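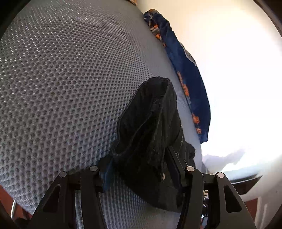
According to one reader of the January notice, the earlier wording left it unclear whether people who had filed an election petition themselves could apply. They can, provided the matter is closed and no appeal is pending. The eligibility section has been rewritten to say so.

Call for participants: usability review of election petition forms and filing guides
Ullolska Center for Election Procedure
Posted July 2026

Ullolska is recruiting 36 participants for a paid review of the forms used to challenge the result of a local or state election. The review covers the petition itself, the witness statement, the schedule of disputed polling places and the notice of appeal. It does not cover the merits of any past or current case, and participants will not be asked for an opinion on one.

Background

The first stage of the project examined 3,710 petition filings. Many were returned to the filer on procedural grounds before a hearing date was set. The usual defects were a missing service address, an unsigned schedule, or a claim for relief that the tribunal had no power to grant. The second stage tests whether revised forms reduce these defects when completed by people who do not work with them daily.

What participants do

Each participant completes seven tasks in one session at the Moltum office. You will be given a written account of a made-up contest, a set of result sheets and one version of the forms. Tasks include naming the correct respondents, working out the filing deadline, listing the disputed polling places and preparing a notice of appeal from a short ruling.

Sessions are held in person only. Forms are completed on paper, then entered into the Oteo filing system by the participant. No prior use of Oteo is needed. Staff will record completion times and errors - they will not answer questions about the law during a task.

Who can apply

Applicants must be 18 or older and able to read long documents in English. We are filling places in three groups:

Group A: people with no legal training who have voted at least once.
Group B: party agents, polling agents and former candidates.
Group C: paralegals, court clerks and lawyers in their first 10 years of practice.

You may not take part if you are a party, witness or counsel in an open election case, or if you currently hold elected office. Employees of Thibodeau, which drafted the revised forms under contract, are also excluded.

Payment and expenses

All groups are paid the same flat fee, stated in the confirmation letter. Travel by public transit is repaid on production of tickets. Payment is made by bank transfer after the session, including where a participant stops early.

Confidentiality and data

Result sheets and case accounts must stay in the room. Completed forms are stored under a participant number and kept apart from contact details. Findings will be published by group, without names. You may withdraw your forms at any time before the analysis is closed - the date is given on the consent sheet.

How to apply

Send a one-page letter stating your group, any past role in an election or petition, and the times you can attend. Mark it "Petition forms review" and address it to the Moltum office. Do not send case papers. Applications are read in order of receipt, and each group closes when its places are filled. Applicants not placed will be put on a reserve list unless they ask to be left off.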